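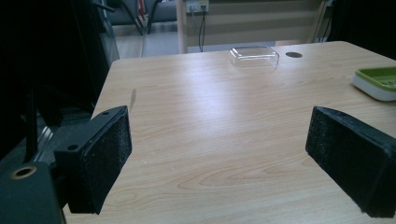 Azra Zupan wants to know why we keep telling people to put the furniture polish away, when her mother polished every table in the house each week and they all looked fine.

They may well have. We'd still like to see the same tables after a year of a damp cloth and nothing else. Our doubts about polish, and about most of what gets sold next to it, are set out in the answers below.

# Table care: questions we get at Vatdale Secondhand

## Is my table solid wood or laminate?

Look at the underside and the edges. On solid wood, the grain on top carries over the edge and you see end grain on the short sides. A printed pattern usually stops at a seam or a strip. Don't go by the label. "Wood finish" can mean almost anything, and sellers know it.

## Does laminate need oil?

No. Oil can't soak into plastic, so it sits there and collects crumbs. Wálter Tamayo bought a $46 "revival kit" for his kitchen table and asked us how long to leave it on. We told him to wipe it off and ask for his money back.

## What about scratch-repair pens?

They add color. They don't repair anything. On a dark table, a well-matched pen can hide a thin scratch from across the room. On pale tops, we've seen more bad matches than good ones. Test it on the underside first.

## Do I need a special cleaner?

We doubt it. A drop of dish soap in warm water, a wrung-out cloth, then a dry one. Skip scouring pads, and don't let water stand on seams or around cutouts. Once the core swells, it stays swollen, whatever the bottle says.

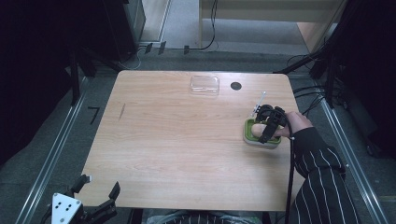

*Light wood-grain tabletop with a cable hole and a clear plastic container.*

## Can I put hot pans on it if it's "heat resistant"?

Resistant to how much, and for how long? If the seller can't say, use a trivet. Despina Milošević tells us hers has survived 4 years of coffee mugs, and we believe her, but a mug isn't a skillet.

## Can white rings be removed?

Sometimes, on finished wood, if the mark is only in the finish. Give it a couple of days to dry before trying anything. We get sent a lot of mayonnaise recipes and remain unconvinced.

## Is a protection plan worth it?

Read the exclusions. The last one a customer brought in cost $133 and left out heat, water, scratches and "normal use." We couldn't work out what remained.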